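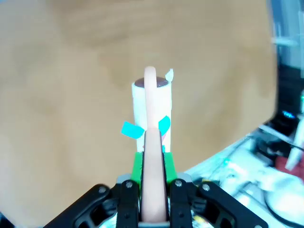
A peach-colored rod with a rounded tip, held upright between green gripping pads, with a white tube behind it.

Tolerances, Returns and the Cost of a Tenth: Tímea Kozma on buying molded parts

11/7/23

Tímea Kozma has bought plastic parts for 15 years, first at a maker of garden pumps and now at Gindaner, where she handles outside suppliers for the housings group. Her job is mostly drawings, quotes and the disputes that follow from them. We spoke in her office in Clalidside.

Most disputes, she says, start with the general tolerance note in the title block. "Somebody copies the note from an old drawing. The old part was machined, the new one is molded, and the note asks for something the process won't hold on a long dimension. The supplier quotes it anyway. Then we argue at first article."

She prefers that the engineer mark the dimensions that matter and leave the rest loose. At present she asks for no more than four critical dimensions per part before she will send a drawing out. Engineers object. Atif Kakakhel, who designs enclosures in the same group, told me he regards the limit as a negotiating position and usually submits six. Kozma confirmed this. "He gets five."

Price follows from the marking. A critical dimension has to be measured on every lot and reported, and the tool may have to be cut steel-safe, sampled and adjusted. On a recent cover, removing one flatness requirement took a tool correction and a dedicated gauge out of the quote. The cover was held down by screws and would have been pulled flat in assembly.

I asked about shrinkage, which suppliers tend to cite when a part is out of size. Kozma accepts the explanation once. "Shrinkage is a known property with a known range. If the first shots are small, fine, adjust the tool. If they're small in June and large in the fall, that's process control, and I want to see the settings sheet." She asks for melt temperature, hold pressure, hold time and cooling time with each first article report, and again after any move to a different press.

Material substitution is the other recurring problem. A supplier runs short of the specified grade and fills in with one described as equivalent. The data sheets may agree on tensile strength and differ on moisture uptake. In one case a lot of 269 brackets passed incoming inspection and was out of size after storage. The lot was scrapped at the supplier's expense, and the purchase order now names the grade and requires written approval for any change.

On measurement she is blunt. Calipers are acceptable for sorting and for nothing else. Soft parts deflect under the jaws, and two inspectors will report two numbers. Costel Cârstea runs the inspection room and had his staff repeat one wall thickness 44 times on the same sample. The spread used up more than half the tolerance. The dimension was moved to an optical method and the disagreement with the supplier ended there.

Asked what she would change in how parts are bought, Kozma named the order of events. Drawings reach her released, with a delivery date attached. "I'd like the molder to see it while the draft angles can still move. A one-hour call at that stage. By the time it has a revision letter, every change needs a form."

Gindaner has begun holding such calls for new housings. Nelu Mihăilă, who schedules them, keeps the minutes with the drawing file, and the next one covers gate location on a two-part lid.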